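# Koromero: the worktop gallery

Koromero is the small shared workroom on the first floor at Nekia, used for sorting, packing and minor repairs. It opened in February with one table and a row of hooks, and has filled up steadily since. Ivars Kivi looks after the bookings and Maximiliano Aravena keeps the shelves in order.

The white table is where most work gets done. Its top is glossy and wipes clean with a damp cloth. The black-framed tray stays on it between sessions - please put it back if you move it.
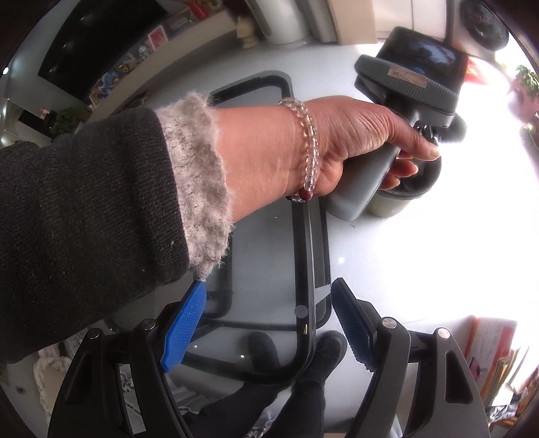 Can I leave my own things on the table overnight?

Small items can stay until 9 the next morning if they have a name on them. Anything larger goes on the bottom shelf by the door.

Hand tools with a grip go back on the table when you finish, handle towards you. Paper labels are fine, but write them in pencil so they can be changed.

The room gets cool in winter and most people keep a jumper on while they work. There is a heater under the window, which takes a while to get going.

Bookings are in blocks of an hour, with up to 12 in a week for any one group. Rätsep members book through their own list. Keys are kept at the Vulgate desk downstairs, on hook 97.

More pictures will be added when the second table is in place.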